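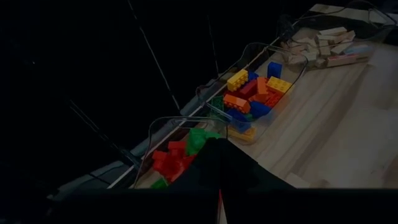
Re: Flornuvwood tabletops – worth the money?

pleltaveck_pete
Quoted $935 for a Flornuvwood top, delivered. They reckon the finish never needs oiling. Has anyone had one longer than a year?

hmahuika
"Never" is doing a lot of work there. Mine went grey near the window by April. Pale colour looks lovely in the showroom, mind you.
– Heather Mahuika

Greco12
Disagree. Ours is fine and we've got kids. Did you use coasters?

hmahuika
Coasters don't stop sunlight.

tirkirov
I paid $387 for a secondhand one and sanded it back myself. Can't see what the extra buys you except a brochure.

pleltaveck_pete
Does the warranty cover fading? The website doesn't say.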